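Home | Projects | Reports | Partners | Contact
Filed under: Grant Reports, Home Robotics

Jiseck Home Handling Project
Progress report to the Wihongi Fund, second period
October 1, 2021

Since our May report we have held our first open day, and I'm very happy to say it went better than we had dared to plan for. We set out 200 places across the day and every one was taken. People stayed much longer than the slots we gave them, which threw the timetable out by lunch and pleased us no end.

The open day was in the Akia building, on the ground floor, with the doors open to the yard. We ran three stations: folding, picking up from the floor, and the bed station, where visitors could take a hand-held gripper and work through a clothing task themselves. The folding station had the longest line in the morning. By the afternoon most of the crowd had moved to the bed, and we shifted a team member over to help.

What we learned from visitors

Thick seams are hard, and people found that out in seconds! Nearly everyone went for the middle of the garment first, got a pinch of cloth, and then couldn't turn it over. The ones who did well started at a hem or a cuff and kept the fingers low. We had been arguing about this in the office for weeks (where should a fold begin?), so it was a treat to watch people with no training settle on much the same answer.

We also heard a lot about weight. Several visitors wanted a lighter tool, and two of the older ones asked for a bigger grip. Both requests have gone to Jevitier, who make our housings, and we expect a first revised part in the next period.

Data and spending

The recording total now stands at 3,293 demonstrations, open day included. Of the planned household tasks, 9 are finished and checked. Making a bed with the pillows on is still behind, mostly because we changed the instructions halfway through and had to start over. Spending is on budget apart from printing, where we ran over on the visitor handouts. We have covered that from the travel line.

At the bed station

The jeans task was the favorite by a long way. Denim is stiff enough to hold its shape but heavy enough to slip, and a frayed hem gives the fingers plenty of loose thread to deal with. 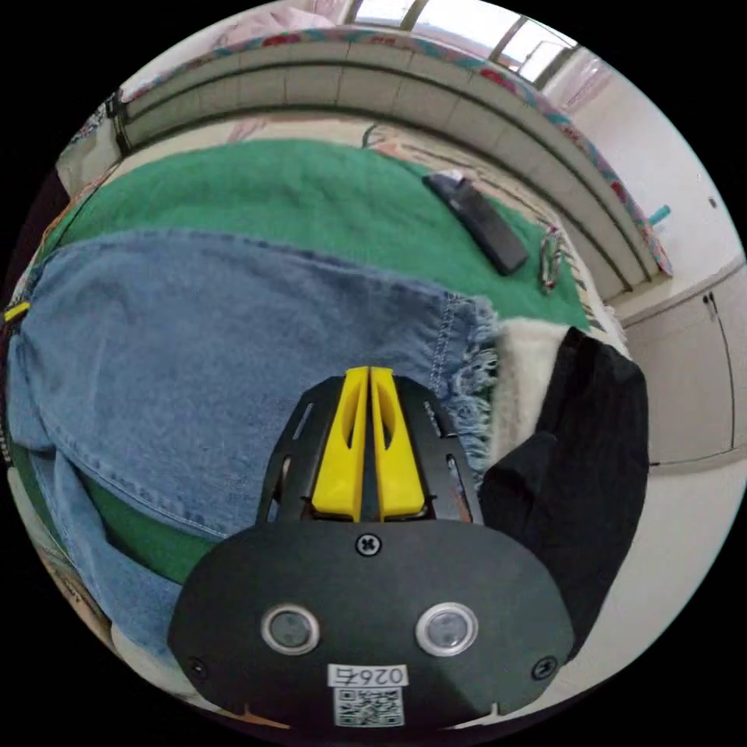 Declan Prendergast wrote to us afterward that he had come expecting to watch and was delighted to be handed the tool instead, though he thought 15 minutes was too short to get past the clumsy stage. He would like a second turn to be part of the next open day, and so would we.

Next period

We want to run a smaller, slower session with longer turns, add towels and knitwear to the task list, and finish the bed-making set. The revised grip should be ready to try by then. We would love to have someone from the Fund come and have a go.

Related reports
Jiseck: first period report
Notes from the folding station
Choosing garments for handling tasks
Visiting the Akia building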